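How Robots Learn From Examples

By Kekeli Osei

Think about the first time you tied your shoes. Someone probably showed you how. They may have told you about rabbit ears and loops, but the words did not help much until you watched a pair of hands do it. Then you tried, and the laces came undone, and you watched again.

Many robots learn in a way that is a little like this. They learn from examples.

What is an example?

For a robot, an example is a recording of a job being done from start to finish. Picking up a cup and setting it on a shelf can be one example. Folding a washcloth can be another. The recording holds what a camera saw and how the hand moved at each moment.

One example is not enough. If a robot sees a blue cup picked up one time, it may only learn about that blue cup, on that table, in that light. Move the cup to the other side of the table and the robot could reach for the wrong spot. So people record the same job over and over, and they change something each time.

Who makes the examples?

People do. At a workshop called Sestemmont, Hae-won Kwak runs a team that records household and workplace jobs. The team has made 3,000 recordings since last August.

The people on the team do not wear robot gloves or drive a robot with a joystick. They carry a gripper, a tool with fingers that open and close. A camera is attached to it. When a person squeezes the handle, the fingers close. When the person lets go, the fingers open.

The gripper moves much like the end of a robot's arm. That matters, because a robot does not have a hand like yours. It has no thumb and no palm. If you recorded your own hand tying a knot, the robot would have trouble copying it. If you do the job with a gripper, the robot can copy the moves more easily.

Some of the grippers also have small mirrors on them. A mirror lets the camera see the same thing from a second angle, which helps the computer work out how far away something is.

Why soft things are hard

A wooden block keeps its shape. You can pick it up, turn it over, and put it down, and it is still a block. Cloth is different. A towel can bunch up, hang down, twist, or fold over on itself. It almost never looks the same way twice.

That makes cloth a hard thing for a robot to learn, and it is why the team spends so much time on it. Putting a towel into a round opening sounds easy. But part of the towel may go in while another part hangs over the rim. The person has to push, let go, move the gripper, and push again.

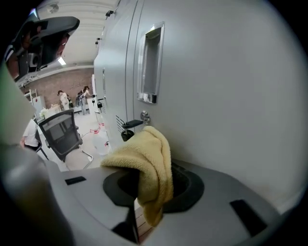

Ha-neul Yeo has recorded 115 examples of towel jobs. She says the slow part is starting over. After each try she takes the towel back, sets it up a new way, and begins again. She stops to rest her wrist after every 10 tries.

What about mistakes?

Some recordings get thrown out. The camera may get covered, or the person may forget to press the start button. Dong-hyun Yoon looks through the recordings and marks the ones that can't be used. Last week he marked 19.

Small mistakes can stay in. If the towel slips and the person picks it up again, the robot gets to see how to fix a slip.

What happens next?

The recordings go into a computer program called a model. The model looks for patterns. When the towel looks like this, the gripper moves like that. After a lot of practice on the recordings, the model is put on a real robot, and the team watches what it does with a towel it has never seen.

If the robot keeps failing at one part of the job, the team goes back and records more examples of that part.

Words to know

Example: a recording of a job that a robot can learn from.
Gripper: a tool with fingers that can hold things.
Model: a computer program that finds patterns in examples.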